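Hultwood Two-Finger Gripper, club kit

Sold to school clubs and student teams. Each kit has the gripper, spare fingertip pads and the mounting plate. Bolts to the Adgate arm without an adapter.

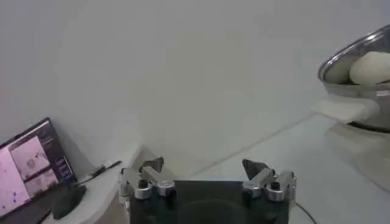
Gripper with the fingers open.

The Proment student team uses a pair for its kitchen project, moving buns from a plate to a steamer. Team lead Ilse Rathjen recommends slowing the close speed for soft food.

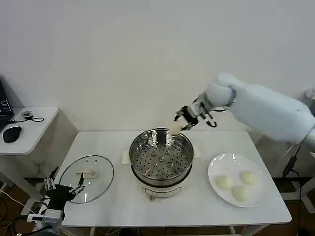
Proment project: one bun held over the steamer, three on the plate.

Price: $265 per gripper, club rate $500 for 2
Cable length is set at time of order
Colour: black and silver
Club orders: Ronaldo Quiambao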